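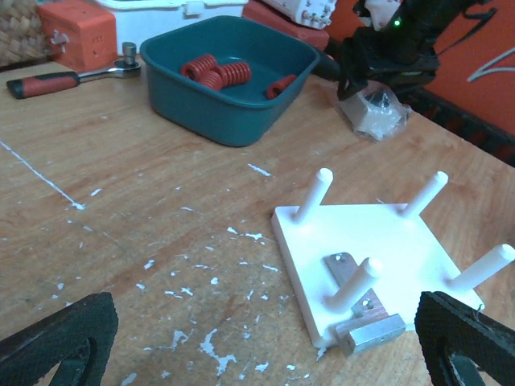 Vilen Four-Post Base Plate, white

Product code: 734
Supplied by: Musteck
Availability: in stock

The Vilen base plate is a square white plate with an upright peg at each corner. It is the bottom part of the Vilen spring stand and can be ordered separately as a spare or as the starting point for a stand of your own. The pegs are matte white with slightly rounded ends, so a coil spring can be dropped over each one without catching.

The plate is shown with the grey metal strip fitted. The strip is flat, has one rounded end and carries two small round fasteners. The metal block sits at the other end of the strip and overhangs the edge of the plate. Leave room for it when choosing where the stand will go, and do not push that side up against a wall or a shelf upright.

Springs

Red coil springs for the stand are sold in sets of four, one for each peg. Keep them in a small tray or bin while you work, as they roll easily on a bare bench. The teal bin in the photograph has rounded corners and a thin rolled rim. It is not included.

Tools

You will need a ratchet wrench and a socket to suit your fixings. Any make will do. Tools are not supplied with the plate.

Fitting

Place the plate on a firm, level surface with the pegs pointing up. Fit the strip before the springs. Start both fasteners by hand, check that the strip lies flat, then tighten them in turn. Put one spring over each peg and press down lightly to seat it. The top plate goes on last.

Do not use the pegs as handles when moving the plate. Lift it from underneath.

Care

Wipe with a damp cloth and a little washing-up liquid. Dry the metal parts straight away. Scouring pads will mark the white finish.

Ordering

Orders placed before Tuesday, December 25, 2018 will be sent out in the first working week of the new year. Delivery is free on orders over £47. Schools and workshops wanting 400 plates or more should ask for a trade price.

Also in this range

Vilen top plate, white
Vilen spring set, red
Restrepo bench tray
Brurnetti ratchet wrench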